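About Ashby Table Linen

Our work is to wash, press and rent table linen for people who have guests.
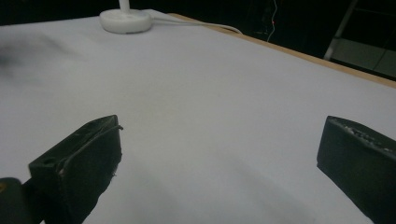
White cloth on the table, with some soft folds

Ashby is a small family company. It was started by Alun Llewellyn, who had worked before as a waiter and later as head of a hotel dining room. He was often not content with the cloths that came back from the laundry, and he told this to the laundry so many times that the owner offered to sell him the business. Alun said yes the same week. The first winter was difficult, and we had only one press.

Today we are a team of 22 people. Many of us came from other countries, and in the press room you can hear several languages in one morning. We speak English together, not always perfect, but the orders are correct.

We serve restaurants, hotels, wedding halls and also private homes. If you need six napkins for a birthday dinner, please ask us, we will be glad to prepare them. Our cotton cloths are made for us by the weaving mill Brastier, with which we work from the beginning. For round tables we keep sizes up to 60 inches in white, ivory and dark green. Other sizes can be sewn in our own workshop, but for this we need to know at least 30 days before your event.

On 14 April 2018 we moved to the present building on Wavach Street, where before was a printing house. There is more light here and a real loading door, so the drivers do not have to carry the bags up the stairs anymore. The old press came with us. It is slow and it makes noise, but for the long banquet cloths we still like it best.

Stains of wine, wax and coffee are usual for us and you do not pay extra for them. Please do not try to remove wax with a knife. Burned or torn pieces we repair when it is possible, and small repaired cloths we give to the cooking school next door.

You are welcome to visit and touch the fabrics before you order. The office is closed for two weeks in October, when we service the machines.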